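Progress report to the Adley Fund, second instalment
Project: Can-sorting arm, Okau Shared Workshop
Written by Hwa-young Cheon, July

Thank you for the first payment and for the kind note that came with it. Plenty has happened since the last report and most of it is good, so I'll start with where we are and get to the money and the grumbles further down.

## Where we are

The arm is up, it moves when told to, and it picks up drinks cans! When I wrote in spring we had a base plate, a bag of bearings and a drawing. We now have a working shoulder, elbow and wrist, a two-finger gripper with its own camera, and a bench we can leave set up between sessions, which has made more difference to our pace than any single part we bought.

The aim hasn't changed. We want an arm that can take mixed empties out of one container and put them into another, built from parts that another workshop could order or make, with all the drawings given away at the end. The snack corner supplies us with as many empties as we could ever want.

## What got built

**The shoulder.** This was the big job. The first version used a belt drive and it sagged whenever the arm was stretched out fully. We changed to a Varkar gearbox and rebuilt the bracket around it. It's heavier and a bit noisier and I love it. The arm now stays where it is put.

**The wrist.** Done, apart from tidying the wiring. The cable to the camera used to catch on the elbow every time the wrist turned past halfway, so it now runs along the inside of the forearm with a loop of slack at the joint.

**The fingers.** Blue, full of little holes and recessed cells on the gripping side, and on their sixth version. Version one was smooth and cans slid straight out of it. Version three gripped so well that it wouldn't let go of anything sticky (we now rinse the cans). The current pair opens nice and wide. I would still like the tips a touch narrower for reaching down into things.

**The camera.** It sits at the wrist and looks down past the fingers, so we see what the gripper is about to reach for. A second camera on a pole was in the original plan, and I'd like to drop it for now. The wrist view has been enough for everything we've tried on the bench, and the pole was in everybody's way.

**The software.** We're using the Levchenko motion library, which takes care of the joint angles and lets us get on with the interesting part. Our own code finds the can, works out which way up it is and picks a grip to suit. There's a plain start and stop screen as well, so people who don't program can run a session. It needs a better stop button -- a large red physical one is on the shopping list.

## How the trials are going

We log every attempt, good or bad, in one long spreadsheet. It stood at 978 attempts when I closed it to write this. The early ones make painful reading. There's a run of 47 from the belt-drive days where the notes column just says "sag" all the way down.

Since the gearbox went in, single cans standing on the open bench have become almost dull, which is a lovely thing to be able to write. Cans on their sides are fine as long as there's space for a finger on both sides. Crushed cans depend on how they're crushed: dented in the middle is usually all right, while flattened ones still beat us.

Bins are harder, and bins are what the whole project is about. The walls limit the angles the wrist can come in at, and the fingers have to go down a long way before they reach anything. The light is worse at the bottom too, and a shiny can throws its colour on to the wall so that the detector sometimes thinks the can is bigger than it is. We've started training on pictures from inside bins, which has helped with that last one.

The next hurdle is cans that touch or sit on each other. If the arm goes for the lower one first, the upper one falls over and the plan it made is no use any more. Our new rule is to look for the highest rim and take that can first, then stop, look again and plan from scratch. It's slower but much calmer to watch. We're using a light grey wastebasket as the standard test bin, and the stack to beat has a Coke Zero can standing upright on a dented red one lying on its side. From the wrist, with the fingers open, it looks like this: 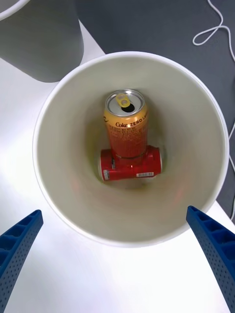 ## Money

We're inside the budget. The gearbox cost more than the belt drive we had put down, and dropping the second camera and its pole nearly covers the difference. I'd like your agreement to move what was set aside for the pole into the "arm parts" line. The other change is small: we used more filament and fixings than planned while working through the finger versions, and I've taken that from the general workshop line. Receipts are in the shared folder under the same headings as last time.

Nothing has been spent yet from the amount for the open day. I'd like to hold on to it until the arm can clear a whole bin without help.

## What comes next

- Fit the red stop button and have someone from outside the group try to break the start screen.
- Narrow the fingertips and run the bin trials again with the same cans, so that the numbers can be compared.
- Finish the "highest rim first" code. It currently gets confused by an open can with its tab lifted, and sometimes takes the tab for a second rim.
- Tidy the wrist wiring and redraw the forearm so the drawings match what is on the bench. They don't at the moment, and that's my fault.
- Start writing the build guide. The shoulder chapter is drafted and needs photographs.

If you can reply about moving the pole money before we order the next batch of parts, that would be a great help. You're also very welcome to come by one evening after six and see it run. Ring the bell at the side door, the front one sticks.

Hwa-young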